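Home | Clubs & Schools | Nets & Posts | Balls | Delivery | Contact

Print this page | E-mail this page

Saber Court Badminton Posts (pair)

The Saber Court is a pair of wheeled badminton posts for school halls, leisure centres and any other building where the badminton has to be gone before lunch is served. Each post stands on a weighted steel base with rubber feet and two wheels at the back. Tip it, roll it, swear at the cupboard door, done.

We make them at our Nalbridge workshop, where Abdelkrim Nasr has been welding bases long enough to have strong views on floor varnish. His view, briefly, is that your floor has had enough. The feet are non-marking and can be replaced for 3 pounds each when a Year 9 has dragged the post sideways instead of tipping it.
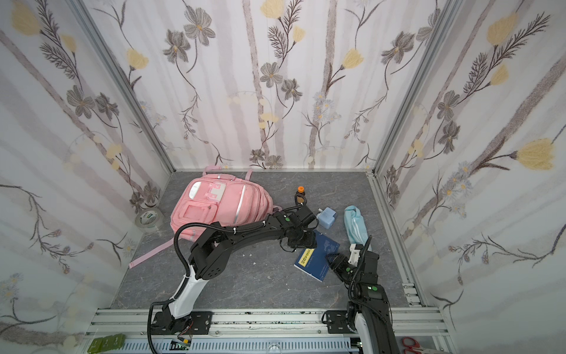
Do the posts need sockets in the floor?
They stand on their own weight, so no drilling is needed. If your hall already has sockets, you want the Huvholm post, which drops into them and costs less.

Each base weighs 47 kg. This sounds like a lot until you have watched a lighter one creep towards the middle of the court during a doubles match, with the net sagging politely between the players. The net cord is tightened with a cleat at hip height, and the top is fixed at regulation height, so there is nothing to adjust and nothing to argue over.

Sold in pairs, net not included. Price 300 pounds the pair, with delivery in up to 8 working days. The driver will bring them as far as the door. Stairs are between you and your colleagues.

Colours: navy or green. We stopped doing white in March, having seen what a school does to white.

Spare wheels, feet and cleats are kept in stock for every Saber post we have sold, including the early ones with the squeak.

Print this page | E-mail this page

Related items
Huvholm Socketed Post
Nelance Club Net
Nelance Shuttlecocks, tube
Saber Post Trolley
Court marking tape

Back to Nets & Posts | Top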